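Bramar 509 地毯清扫机器人 选型、预算与现场准备

首页 > 设备 > 室内清洁 > 自主移动 > Bramar 509

产品编号:BR-509
供货方式:按项目报价,整机与充电座可分开订购
适用地面:短绒地毯、方块地毯、PVC卷材、木纹地面
适用场所:办公楼公共区、员工活动室、阅览室、培训教室、走廊

概述

Bramar 509 为中小面积室内场所设计,以滚刷加吸尘方式清理地毯表层的颗粒物、纸屑和纤维。整机在无人值守时段按预设地图运行,完成后自行返回充电座。本页供采购、行政和设施管理部门在立项阶段使用,内容包括主要参数、配置差异、费用构成、现场核查项目及验收条件。液体污渍、口香糖、深层翻新不在本机作业范围内,仍需按原有周期安排人工抽洗。

主要参数

机身宽度:509 mm
最小通过宽度:809 mm(含两侧安全余量)
整机质量:19 kg(不含充电座)
地图存储:8 张,可分楼层命名
导航方式:激光雷达,辅以前向深度相机
清扫结构:单滚刷,右侧单边刷
集尘方式:抽屉式尘盒,可水洗滤网
驱动方式:双轮差速,前后万向轮
通信:Wi-Fi,选配蜂窝模块
急停:机身顶部机械式按钮
工作环境:室内,无冷凝

最小通过宽度指障碍物之间的净距,测量高度应覆盖从地面到机身顶部的全部范围。桌腿外撇的家具,应在腿部最宽处测量,不以台面边缘为准。机身无法进入的区域在地图中会显示为未覆盖,验收时按约定从应清扫面积中扣除。

配置选择

标准型包含主机、壁装充电座、一套滚刷和一套边刷,地图与计划任务在机身面板或本地网页中设置,数据不离开现场网络。适用于单层、单房间或由一人管理的少量房间。

联网型在标准型基础上增加 Vukance 调度授权,可集中查看多台设备的任务记录、故障代码和耗材计时,并支持按账号分配权限。授权按台按年计费,首年费用计入采购合同,续费在运维预算中列支。两台以下且位于同一楼层的项目,一般没有必要选择联网型。

电梯接口为单独选件。接口需由电梯维保单位配合安装,费用和周期由对方报价,本公司只提供通信协议和联调。未取得电梯维保单位书面确认之前,不建议将跨层运行写入项目目标。跨层需求不频繁时,可由人员用推车转运,在目标楼层手动选择对应地图后启动。

标准型可在后期升级为联网型,主机硬件相同,只更换授权。蜂窝模块须在出厂时安装,后期加装需返厂,下单前请确认现场网络是否允许接入第三方设备。

费用构成

预算应按整个使用周期编制,至少列出下列各项:

一、主机及充电座。一次性支出,按固定资产入账。报价有效期以报价单为准。
二、部署服务。包括到场勘查、建图、禁行区设置和操作培训。按房间数量与到场次数计费,非工作时间进场另计。
三、现场改造。包括电源插座、网络覆盖、门槛坡道。由业主自行发包,不在设备合同内,但常常在立项时被遗漏。
四、耗材。滚刷、边刷、滤网由 Montecinos 供应,可单件订购,也可签年度供货协议。地毯场所的滚刷损耗高于硬质地面,应按地毯工况估算。
五、软件授权。仅联网型发生。
六、电池更换。电池属于消耗件,应在使用周期中段预留一次更换费用。
七、人工。每个工作日清空尘盒、擦拭传感器窗口,每周清理滚刷缠绕物。工作量不大,但必须落实到具体岗位,并写入保洁合同。

以替代人工为由申报的项目,应先核对现有保洁合同的计价方式。按面积包干的合同,引入设备后费用不会自动下降,需与保洁单位重新议定工作范围。按工时计价的合同,应将桌面、垃圾收集、玻璃擦拭等工序单独列出,本机只影响地面吸尘一项。回收期计算中请使用吸尘工时,不要使用总工时。

租赁方式由 Zosley 提供,租金包含部署服务和电池更换,不含现场改造。租期结束后可续租、买断或退回。使用年限不确定、场地可能搬迁的单位可优先询租赁价。租赁设备的软件版本由 Zosley 统一维护,业主如有内部信息安全审查要求,应在签约前提出。

多台采购

面积较大的场所常在一台与两台之间选择。判断依据为可用作业时段,而非总面积本身。活动室、教室等场所的可用时段受开放时间限制,如夜间断电或布防,设备只能在早间开门前运行。请先向物业确认照明、门禁、安防探测器的夜间状态,再计算所需台数。设备移动可能触发红外探测器,需由安防单位调整防区或安排撤防时段。激光导航不依赖照明,但前向深度相机在玻璃附近的识别效果受光线影响,玻璃较多的区域建议保留部分夜间照明。

两台设备共用一张地图时,应按分区分配任务,不安排同时进入同一通道。每台设备须配独立充电座,充电座之间的间距见安装手册。

现场核查

询价前请完成现场核查,并将平面图和照片随询价单一并提交。照片应从人员平时进出的方向拍摄,家具按日常使用状态摆放,不要为拍照临时清场。以员工活动室为例,房间内同时有乒乓球台、桌上冰球台、长桌和固定座位时,地面看似宽敞,实际可通行路线由各类支腿的位置决定。

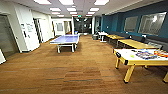 此类房间的核查按以下顺序进行。

先查大件。乒乓球台和冰球台体量大,很少移动,按固定障碍处理。应记录支腿之间的净宽及台底横撑的离地高度。净宽小于最小通过宽度或横撑低于机身顶部的,台下划为禁行区,由人工补吸。冰球台通常另有电源线,线缆应沿台腿固定,不得拖在地面。

再查活动家具。椅子、单柱小桌、垃圾桶的位置每天不同,不写入固定地图,由设备实时避让。避让会造成局部漏扫,若要求每次全覆盖,应在保洁流程中增加归位一步。沿墙长凳前的桌子,与长凳之间的空隙往往不足以通过,可改为每周固定一天将桌子移开后清扫,例如周四闭馆后。

第三查玻璃与反光面。玻璃门、玻璃隔断、深色玻璃对激光测距均有影响,可能被识别为可通行空间。玻璃底部如无不透明边框,应在雷达扫描高度粘贴哑光条带,或在地图上设置虚拟墙。两种措施建议并用。粘贴位置由部署工程师现场标定,采购文件中只需预留材料费。

第四查地面。地毯颜色和条纹对激光建图没有影响,深色地毯对底部防跌落传感器可能有影响,有台阶的场所必须实地测试。地毯拼缝翘起、门口压条松动的,应先行修复。绒高超过手册规定值的地毯不适用本机。

第五查充电座位置。充电座应靠实墙安装,两侧及正前方留出空地,不得占用疏散通道,也不得设在安全出口指示牌下方的通行区域内。背靠玻璃或门扇活动范围内的位置不可用。插座应为常供电回路,不受房间照明总开关控制。

第六查门。平开门在设备运行期间应保持固定的开或关状态。需要穿过房门进入相邻空间的,净宽以门扇完全打开后的实测值为准。闭门器自动关闭的门不能作为作业路径。

询价所需资料

平面图,标明尺寸及固定家具
各房间照片
地面材料名称及绒高
可用作业时段
网络接入方式及审批联系人
现有保洁合同中地面吸尘部分的频次与计价方式
是否需要跨层运行
购买或租赁意向

资料不全时只能提供设备单价,不能提供项目总价。

验收

验收在部署完成后进行,分为静态检查和运行检查。静态检查核对序列号、附件数量、急停功能和充电座接线。运行检查在家具日常摆放状态下执行完整任务,导出覆盖图,与约定的应清扫区域对比。运行检查应在不同日期重复进行,期间不得人工干预路线。中途因缠绕线缆、衣物带等异物停机的,清除后重新计次。

禁行区、虚拟墙及未覆盖区域均须在验收文件中以附图列明,由业主签字。后期调整家具布局导致地图失效的,重新建图按部署服务计费。业主也可在培训后自行修改地图,不影响保修。

保修与备件

主机保修不含滚刷、边刷、滤网和电池容量自然衰减。液体进入机身、在室外使用、使用非指定清洗剂造成的损坏不在保修范围内。保修期内可选择返厂维修或现场更换,后者需在采购时加购。建议每个站点储备滚刷一支、边刷一套、滤网一套,多站点单位可集中储备。

耗材订货代码

BR-509-R 滚刷,地毯用
BR-509-S 边刷
BR-509-F 滤网
BR-509-B 电池组
BR-509-D 充电座,壁装

相关文件:安装手册、现场核查表、联网型网络端口说明、租赁条款(Zosley)、耗材年度协议(Montecinos)

提交询价单 | 下载参数表 | 预约现场勘查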